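Suvholm nightstand, white, open compartment

Bedroom furniture / Bedside / Small rooms
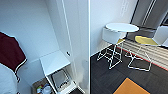
Kári Bundgaard wrote in under the old listing that a nightstand without a drawer is half a nightstand, and that 500 kroner would be better spent on a stool and a shoebox. We left the comment up. He has a point about the drawer.

The Suvholm has a flat top, an open compartment under it and a lower shelf near the floor. The maker's leaflet calls this "a complete bedside system," which is a lot to say of a small white box. We'd call it a decent place to put a lamp and a book, with room below for a laptop or tablet if you like to keep one close to the bed.

The open compartment is the best part. You can reach into it lying down, and nothing sticks or rattles. It also collects dust, and whatever you drop in there is on show to anyone who walks past. If that bothers you, look at the Itham instead – it has a door, costs more, and the door is nothing special.

The lower shelf is low. Small things left loose on it tend to end up under the bed, so use a basket. A woven one softens all that white a bit and will take a cup and the odds and ends that never get a home anywhere else. Measure before you buy the basket. No basket is included, whatever the old catalog page seemed to promise.

White next to white is a matter of taste. The Suvholm looks neat beside a white wardrobe, but don't expect an exact match unless both pieces come from the same series, and maybe not even then. Pale fronts pick up smudges. Wipe them with a damp cloth and skip the special cleaner, which we stock and don't recommend.

Width: 40 cm
Finish: white
Storage: open compartment, lower shelf
Drawer: none
Assembly: required, tools not included
Price: 500 kr
Delivery: 300 kr, free on orders over 3,000 kr

The leaflet gives an assembly time of "minutes." Ours took most of an evening, partly our fault – we put the back panel on the wrong way around and had to start over. Step 4 in the instructions is drawn from behind. Keep that in mind.

The Norðdahl bed sits lower than most, and with that one the top of the Suvholm may feel high. Try them together in the Gralum showroom before ordering. The next delivery is due in October. Returns are accepted unassembled only.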